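Turnover at the Piltport: an interview with the front office manager

The Piltport has 44 rooms and five serviced apartments, and sits two miles from the Godov ferry terminal. Most arrivals come off the morning boat. Check-in is at 3 p.m., and the gap between the two accounts for the largest share of complaints the front office manager handles.

"The boat docks before ten. Checkout is at eleven. A guest who walks up at ten-fifteen is asking for a room that somebody is still sleeping in," she says.

Until last November, rooms were released in floor order. Housekeeping finished a corridor, the supervisor inspected it, and the desk received the whole list at once. The hotel now releases each room individually through Marchuk, its property management system. Status changes from dirty to clean to inspected, and only inspected rooms can be assigned.

"Before, a room could be ready at noon and the desk wouldn't see it until two," she says. "The cleaning time hasn't changed. A standard room still takes some 44 minutes if the linen is on the floor already."

Early arrivals are entered in a queue by room type and arrival time. Loyalty status moves a guest up within the same type but does not override a connecting-room request. Bags are tagged at the desk and held in a locked room behind it.

The apartments are scheduled separately. Each has a kitchen, and the kitchen is inspected before the bedroom.

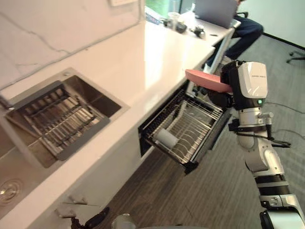
Shuttle and identification checks

The shuttle to the terminal is run under contract by Cliveck, with two vehicles on weekdays. The manager would prefer a fixed timetable to the present call-on-demand arrangement.

"On demand works with three passengers. On a Monday morning it doesn't," she says.

Identification is now checked once, at registration. Guests who leave bags and return later are given a card with the booking number, and the desk asks for that card when the key is issued. Replacement keys still require photo ID.

"We had people showing a passport for the bags, for the room and for the parking. The parking one was never in the procedure."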